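November

6:10 a.m.

Up before the alarm. The heat had come on and the pipe behind the bed was knocking. I lay there going over the letter Q in my head, which is short in most books and long in this one on account of the Quintanilla family. Desmond Quintanilla's great-grandfather ran the ferry, his grandfather ran the feed store, and two of his uncles served on the county board at the same time and voted against each other for nine years. All of them need subheadings. Three of them were named Desmond.

Got up and washed my face. Gray cabinet, white top, and I still put my hand out to the wrong side for the soap every morning. I'm used to it being on the left at home. It is at the right end, and by the time I remember that I have my eyes shut.

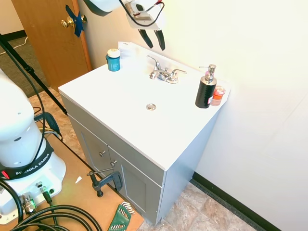 7:00 a.m.

Oatmeal and coffee. Went over the numbers again while I ate. The book is 464 pages in proof. The index stood at 2,224 entries last night, counting subheadings, and 94 of those still had a question mark beside them. Hazel Kasprzak wants the whole thing by the end of the week so the printer can have it before the holiday. She is a good editor and doesn't call to check up on me, and that makes me work harder than if she did.

The book is a history of Sollatstead and the farm country around it. I had never heard of the town before June. Now I could tell you where the second schoolhouse stood and who sold the lot. I have been doing indexes for a long time and I forget nearly everything in them within a month or two of sending the invoice. The book on canal locks is completely gone. The one on sheep diseases I wish were more gone than it is. I think this one might stay, partly from being here while I finish it. It's a different thing to read "the low road past the mill" and then go out and drive on it to get milk.

Made a list of the question marks by type. Most are people who may or may not be the same person. Some are places that changed names. A few are plain disagreements between me and the author over whether a thing deserves an entry. He wants "mud" in the index. I went back and looked, and mud does come up on a lot of pages.

9:30 a.m.

Worked straight through. Cleared the easy ones first, which my old boss always said not to do, but I like to see the pile go down.

The main trouble this morning was Lamier. In the early chapters Lamier is a man who had a sawmill on the creek. By chapter six Lamier is a settlement, four houses and the mill. By chapter nine it's a railroad stop. After that it is only ever a road. The author uses the bare name for all of them and expects the reader to keep up. I made separate headings: Lamier (railroad stop), Lamier (settlement), Lamier Road, and then Lamier, Auguste for the man. Then I found a sentence on page 211 where I could not tell which one was meant. "Lamier was finished by the winter." The man died in the spring two years later, so I don't think it is him, unless the author means his business. Wrote it on the query sheet for Hazel.

Spelling is another thing. Zasach appears with one s and with two, and once with a k on the end, all in quotes from old letters. The author's own text has Zasach every time. I'm going with that and putting cross-references from the others. Somebody is going to come to this book looking for a great-grandmother, with a spelling they got off a gravestone, and they ought to be able to find her.

11:45 a.m.

Took a walk to unbend my back. Gray sky, no wind. Went down to the end of the street and along by the grain elevator and came home past the library. There were geese in the stubble field on the far side of the tracks, a big flock, all facing the same way. Somebody has already got Christmas lights up on a porch rail but not plugged in.

I passed the house where the bank used to be. It's on page 88. The book says the vault was too heavy to take out and was left in the cellar, and the family who bought the place kept potatoes in it. I would like to know if it is still down there. I stood across the street longer than I should have and a dog started up, so I moved on.

12:30 p.m.

Soup, the last of it. Noemi Crenshaw called while I was eating. She read the proofs for errors back in September and we have been trading questions since. She had an answer for me about the two Lyles. In the chapter on the 1950s there is a Lyle Thibodeaux who coached the baseball team and a Lyle Alcantara who also coached the baseball team, and the author gives the same year for both. I had assumed it was a mistake and that one of them was the other with a wrong last name. Noemi found a team photo in the newspaper and both men are in it, one on each end. They coached together. So that is two entries, both correct, and two more question marks gone.

We talked for a while after that. Her son is looking at colleges. She asked if I was lonely out here and I said I hadn't been, up until around four in the afternoon, when it starts to get dark. She said that's everyone. She asked what I'm going to do after this one and I said sleep and then a textbook on soil.

1:15 p.m.

I want to write down something about how I am doing this, as I always tell myself I'll remember and then don't.

I mark up the proofs in pencil on the first read and type nothing. On the second read I type. On the third read I only look at what I typed, with the book shut, and ask whether I could find a thing if I didn't already know where it was. The third read is where the money is lost. It takes as long as the other two and from outside it looks as though I'm sitting there doing nothing.

On this book I found on the third read that I had "floods" and "high water" and "river, flooding of" all going at once, with different page numbers under each. A reader who landed on one would have missed the rest. I put everything under floods, broke it down by year, and sent the other two there. I don't know how I let it get that far. I think I did the first half in the summer, when I was calling it one thing, and the second half after the break, when I was calling it another.

Next time: keep a list of the words I have chosen on a card where I can see it. I have written this in this diary before.

3:00 p.m.

Slow. I read the same page of proof several times and did not take in any of it. It was the chapter on drainage districts, which is the worst chapter, though I expect it is the one the author worked hardest on. Every district has a number and a name and a nickname. I kept looking up at the wall. It has that bumpy finish they spray on, and in the afternoon the little bumps show up more where the light comes across them.
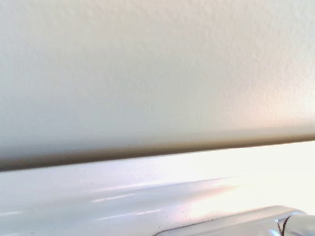
Off-white wall, with the light catching the texture at upper right.

Made tea and ate a heel of bread standing up, and went at the drainage districts again with a ruler laid under each line. That helped. I used to think the ruler was for children. Finished the chapter at ten to four.

5:20 p.m.

Dark now. Drove out for milk and eggs and a few other things. The store had pears marked down and I bought more than I can eat. The woman at the register asked if I was the one doing the book. I said I was only doing the index. She said her mother is supposed to be in it, and gave me the name, and I was able to tell her yes, pages 302 and 303, for the telephone exchange. She called over to the man stocking the shelves and told him. I have never had that happen. Usually the people in the books I work on are sheep.

She wanted to know if it said anything about the fire. I said I didn't recall a fire at the exchange. She said there had been a small one, in a wastebasket, and her mother put it out with her coat and then had to go the rest of the winter in her sister's. It's not in the book. I told her she should write it down and send it to the author, though it's too late for this edition.

7:40 p.m.

Eggs and a pear for supper. Wrote up the query sheet for Hazel and sent it. Seven questions, and I tried to word each one so that she could answer it with a yes or a no. The Lamier one I couldn't.

She wrote back inside the hour, so she must be working late as well. She agrees about the mill. She thinks "finished" means built, as in they finished building the settlement by the winter. I had not thought of that at all. I went back and read the paragraph again and she's right, there is a line just before it about hauling lumber. I had been reading it as an ending the whole time. Moved the page number to Lamier (settlement) and crossed it off.

She also says yes to mud.

9:15 p.m.

Counted what is left and there are 31 question marks, nearly all of them in the church chapter, where the women are listed by their husbands' names. Mrs. This and Mrs. That. Noemi thinks some of the first names can be had from the cemetery records and she gave me the number of the office, open mornings only. I'll call at nine.

Need to do laundry tomorrow. Need to write to my brother about the car. The pipe has started knocking again.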